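The one-surface rule, four months in

I have read a lot of advice about "landing zones" this year, and I remain unconvinced. The idea is that every home needs one surface where things are allowed to pile up, and that if you give the pile a home it will stop spreading. The Plirine newsletter has been pushing it since April. You pick a table, you clear it every evening, and after 200 evenings you are supposed to be a changed person.

I made it to 4 months, and I'd say I'm the same person with a better rested kitchen counter.

My trouble is with the word "clear." Clear of what? The newsletter says anything that doesn't belong to the table. Well, the power strip belongs to the table, as far as I'm concerned. It's the round kind, and I bought it because the Jeltus catalog made a big deal of how nice it would look out in the open. It looks fine. The cable is the same cable every power strip has, and it goes where it wants. I've folded it up, I've tied it, I've bought a 391-page book on home organization that spends one paragraph on cords and tells me to "be intentional."

Then there are books. I own plenty of shelves and I still want the ones I'm reading flat on the table where I can get at them - a spine on a shelf is a book I've forgotten I own. And the figurines stay, whatever the newsletter thinks of ornaments.
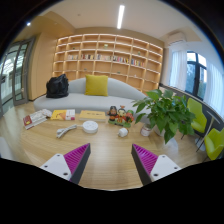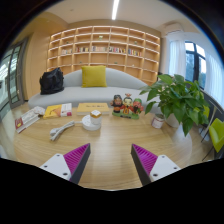
I'd call that a table in use. The Plirine checklist would call it a fail, and I'd get the red circle on the chart again. I stopped filling in the chart in the third month.

What I will grant them is the five-minute walk at night. Mail gets opened, cups mostly get back to the kitchen. I could have done that without a subscription.

Surero wrote in the comments last time that I was missing the point, that the table was never meant to be bare, only reset, and that a reset can leave the same books in the same spot every single night as long as you picked them up and decided. Maybe so. I tried it for a week and decided the same thing about the yellow books every time, so now I leave them where they are and dust around them.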